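Vokunley Test Room: Progress Report to Gruvwood
Reporting period ending May
Work package 2: humanoid unit, set-up and upkeep
Prepared by Mwende Magesa

1. Status

The unit has been in service for most of the period. Two stoppages are recorded, one for the right wrist joint and one for a damaged connector on the trailing cable. Both are closed. The household reach tasks began on the revised date. Spending on spares is within the agreed line, and the request carried over from the last report (a second set of gripper pads) has been met.

2. Mechanical condition

The wrist joint developed play that first showed as scatter in the taught positions. Checking the joint by hand with the drives off confirmed movement at the output flange. The flange screws had backed out. They were removed, cleaned, refitted with thread-locking compound and tightened to the value in the Ferer service sheet. The joint was then run through its full travel unloaded, and the taught positions were repeated until the scatter came back inside the limit. A check of these screws has been added to the weekly list.

Ankle joints, knee joints and hip joints were inspected at the same time. No play was found. The sole of one foot shows wear at the outer edge and will be changed at the next planned stop.

Gripper pads are changed as a pair. The pads fitted at the start of the period lasted nearly 11 weeks, longer than allowed for in the spares plan. The old pads have been kept for comparison.

3. Tether and cable

The unit is not run without the tether attached. Before each session the operator looks over the ropes along their whole length, checks the attachment at the torso and confirms that there is enough slack for the task without the ropes reaching the arms. Ropes with broken fibres are withdrawn and cut up so that they cannot go back into use.

The connector fault was traced to side load on the plug when the unit turned. The plug was replaced and a strain relief fitted 8 cm behind it. The cable is now laid out by hand before each session, with the loop kept clear of the feet. No loss of connection has been logged after this change.

4. Reach tasks at the tall appliance

The room is furnished as a small flat. The tasks at the tall white appliance use both arms at different heights, which makes them a useful check on calibration: an error at the shoulder is small at hip height and plain at full reach. 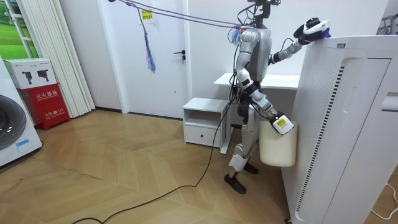

Aurelio Sandoval has asked whether the upper position leaves enough margin at the shoulder, and would prefer the standing point to be moved closer to the appliance before the task set is made longer. His concern is motor temperature during repeated high reaches, and he notes that the Vlček drives reduce torque without a warning on the operator's screen when the limit is near.

The point is accepted. Shoulder temperature is now logged at every session and the log is read before the next one starts. A trial with the standing point moved 5 cm forward is planned. If it brings the knees too close to the lower panels during a turn, the present point will be kept and a rest period put between reaches.

5. Calibration

Full calibration is done after any work on a joint and otherwise at the start of each month. The routine takes most of a morning. A short check, covering head sensors and both wrists, is done daily at 8.30 and recorded on the sheet. On two mornings the head sensors failed the short check. In both cases the mounting was sound and a restart cleared the fault. The supplier has been sent the logs and has not yet replied.

6. Outstanding items

Sole replacement: part in stock, work to be done at the next stop.
Head sensor fault: waiting for supplier.
Standing point trial: results to be included in the next report.
Torque warning: a change to the operator's screen has been requested from Ferer. No date has been given.
Spare connector: ordered, not received.

No change to the budget or the end date is requested.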